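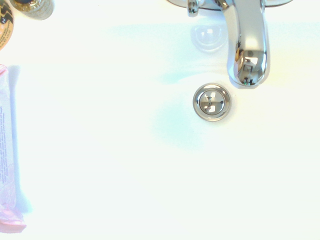 Mulcombe is a small server that hands out test coins on the Avero test network. You give it an address, it checks a few limits, and it sends a fixed amount. The coins have no value and can't be moved to the main network. We borrow two words from the bathroom sink: the faucet is the wallet that pays out, like the chrome spout, and the drain is the return address, like the round metal opening set a little below and to one side of it. Both words show up in the config file and in the logs, so it helps to know which is which before you read further.

## Status

In use on the public Avero test network since September. The payout and drain code is stable. The admin page is still rough and may change.

## What you need

- Python 3.8 or later
- SQLite (the version that comes with Python is fine)
- An Avero node running in test mode, with the RPC port open to the machine Mulcombe runs on
- A funded test wallet

A full node is best. A pruned node works for payouts, but the drain report will be missing anything older than the pruning point.

## Install

```
git clone the repository
cd mulcombe
python3 -m venv env
source env/bin/activate
pip install -r requirements.txt
cp config.sample.ini config.ini
```

Edit `config.ini`, then create the database:

```
python3 manage.py initdb
python3 manage.py run
```

The server listens on port 2966 by default. Put it behind a proxy if it faces the internet. It does not handle TLS by itself and there is no plan to add that.

## Settings

| Setting | Default | Meaning |
|---|---|---|
| `faucet_wallet` | none | Name of the wallet that pays out |
| `drain_address` | none | Where people return unused coins |
| `payout` | 40 | Test coins sent per claim |
| `wait_hours` | 9 | Hours before the same address can claim again |
| `reserve` | 98 | Payouts stop when the wallet balance falls below this |
| `port` | 2966 | Port the server listens on |
| `trust_proxy` | off | Read the client IP from the forwarded header |

`drain_address` can belong to the same wallet as the faucet, and on most installs it should. Returned coins are then available again as soon as they confirm. If you use a separate wallet you will have to move the balance over by hand.

Leave `trust_proxy` off unless the server really is behind a proxy you control. With it on and no proxy in front, anyone can send a made-up header and get past the IP limit.

## Making a claim

From the web page: paste an address and press Send. From a script:

```
curl -X POST localhost:2966/claim -d "address=YOUR_TEST_ADDRESS"
```

A successful reply has the transaction ID and the time of the next allowed claim. The other replies are:

- `bad_address` – the address failed its checksum or belongs to the main network
- `wait` – this address or IP has claimed too recently
- `dry` – the wallet is below the reserve
- `node_down` – the RPC call failed or timed out

A `node_down` reply does not start the waiting period. Older versions did start it, which meant that a node restart could lock people out for most of a working day. If you are upgrading, run `manage.py clearfailed` once to remove the leftover rows.

## The claim log

Every claim is written to the `claims` table, including the ones that were refused. Some people have asked for the log to study how test coins get used, so the columns are listed in full.

- `id` – row number
- `ts` – time of the request, UTC, in seconds
- `address` – address as given
- `ip_hash` – salted hash of the client IP
- `result` – `sent` or one of the replies above
- `txid` – transaction ID, empty unless `result` is `sent`
- `returned` – amount later seen at the drain from this address

Raw IPs are never stored. The salt is made new each time the server starts, so hashes from before and after a restart can't be compared. That also means a restart clears the IP limit. The address limit is not affected.

`returned` should be read with care. It is filled in by matching the sending address on drain transactions, and a person who moves coins through a second address before returning them will show as having returned nothing. Treat the column as a lower bound.

To export the log:

```
python3 manage.py export --out claims.csv
```

The export leaves out `ip_hash` unless you add `--with-hash`.

## Known problems

- The drain report counts a transaction twice if the node reorganizes while the report is running. Run it again and the number corrects itself.
- Two claims for the same address sent at the same moment can both go through. There is a lock in the Cliteck branch that fixes this, but it slows everything else down and has not been merged.
- The balance on the web page includes unconfirmed coins. The reserve check does not. The page can show a healthy balance while claims come back `dry`.
- Dates on the admin page use the server's local time. The log uses UTC.

## Not supported

Mulcombe will not run against the main network. The check is in `node.py` and looks at the network name the node reports at startup. Please don't send patches that remove it.

There is also no captcha. We tried one for a few weeks and it stopped scripts that people were using for honest testing, while the heavy claimers found a way around it. Raising `wait_hours` did more good.

## Tests

```
python3 -m pytest tests
```

The node tests are skipped if no node is found. To run them, set `AVERO_RPC` to the address of a test node with a wallet you don't mind emptying.

## Credits and license

The first version was written by Raghavendra Varma as part of the Mudaliar wallet tools, and the address checks still come from there with few changes. Bug reports go in the issue tracker – include the `result` value and the server log for the same minute, and leave out your RPC password.

MIT license. See `LICENSE`.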